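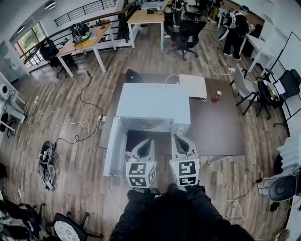
## Tema 5. Transferencia de peso en óvalos de tierra

Apuntes de Estela Lagos — Dinámica del vehículo de competición

**5.1 Planteamiento.** Se considera un sprint car en curva a izquierdas, radio constante, superficie de arcilla. La masa en orden de marcha, piloto incluido, se fija en 900 kg para todos los ejercicios. Se desprecia el alabeo del chasis.

**5.2 Transferencia lateral.** Para el eje completo:

ΔF = m · a_y · h / t

donde *h* es la altura del centro de gravedad y *t* la vía. El alerón superior añade carga vertical y, por sus placas laterales, una fuerza transversal que reduce el balanceo. Los dos efectos se calculan por separado.

**5.3 Stagger.** Diferencia de circunferencia entre la rueda trasera derecha y la izquierda. Con eje rígido sin diferencial, el radio natural de giro es:

R = t · C_d / (C_d − C_i)

*C_d* y *C_i* se miden con la presión de carrera. Un stagger excesivo frena el coche en recta.

**5.4 Estado de la pista.** La adherencia cae al secarse la arcilla. En el ensayo de Toltcombe (Kiani, junio) se registraron hasta 18 vueltas antes de que la trazada interior perdiera el agarre. El modelo Dravis supone una caída lineal — hipótesis válida sólo en tandas cortas.

**Ejercicio.** Con una carga aerodinámica de 200 kg repartida por igual entre los ejes, recalcular ΔF y comentar el resultado. Tómense *h*, *t* y a_y de la tabla Soylu.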